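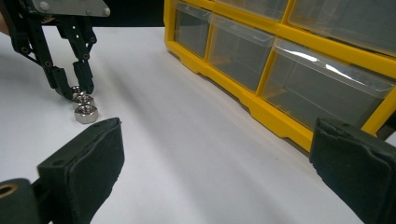

Jullo hand grippers: a review after one season at the sorting bench

October 1, 2021
4 min read

We bought a pair of Jullo hand grippers in April for the small-parts bench at Sistau. The pair cost $1451 with cables. The person at the bench holds one in each hand and does the usual job, and the recordings go to Wimance, who use them to train the arm that is meant to take over part of the sorting. I run the bench at our Jardine site, so this review is about working with the things all day. I can't say much about the software.

What they are like to use

The fingers are black, with soft pads on the gripping faces. They close well on a hex nut if you come in with the tips low. If you come in high, the nut tips over and you start again. After a few days most of us stopped doing that.

You lose the feel of the part. With bare fingers I know a bad thread before I look at it. Through the pads I know only that I have something. We moved the thread check to a separate step before the nuts reach the bench, and that added work for the person upstream. It should have been in the plan from the start and it wasn't.

Speed is the other thing. A practiced sorter here does around 1000 parts in a shift by hand. Our best shift with the grippers was 941, and that was Gholamreza Ghaffari, who had been on them for two months by then. My own first full shift was 300. Anyone who buys these and keeps the old targets is going to have an unhappy bench.

The drawers

We sort into a yellow organizer with clear drawers. It was on the bench before the grippers came and I would keep it. The fronts slope a little and have a tab along the top to pull on. With the padded fingers, the tab is what you aim for. The wide drawers are easier than the narrow ones. Glare off the front lip can be a nuisance under our lights, and turning the organizer at an angle to the bench helps some. I would not bother with paper labels for this job. We learned the positions quickly enough.

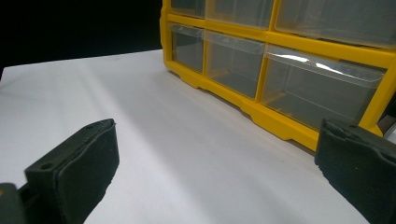

What changed for the people

Nobody has lost hours so far. Two sorters now spend half the week on recording, which pays the same grade. I asked for it to pay more – the answer was that it will be looked at next year.

The work is slower and more tiring in the wrists. We cut recording turns to 40 minutes and the complaints mostly stopped. Some people like it, as it is a change from the regular line. Others don't care to be recorded, even when it is only their hands and the bench. We made it optional, and I would tell any other site to do the same before the box is opened.

Gholamreza's view is that the arm will end up with the dull sizes and we will keep the mixed bins. He may be right. The trial arm is not on our floor yet, so I have nothing to review there.

Cables and fit

The cables are my main complaint. They run back past the wrist and you have to set them before each turn. A long sleeve is more comfortable than a bare arm. Small hands tire sooner, and Jullo sells only one size. 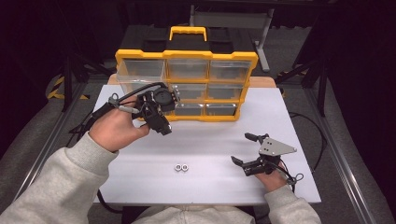

Two grippers, two nuts and the nine-drawer organizer.

Would I buy them again

For recording, yes. The pads are wearing but they still hold. I would order spare pads with the first delivery and ask for longer cables. As a tool for getting parts sorted they make no sense, and they aren't sold as one. Budget for the lost output, and talk to the bench before you order.

Rating: 3.5 out of 5

Related reviews
Anti-fatigue mats for standing benches
Bench lights that cut down glare
Small-parts organizers: drawers or open bins
Wrist supports for assembly work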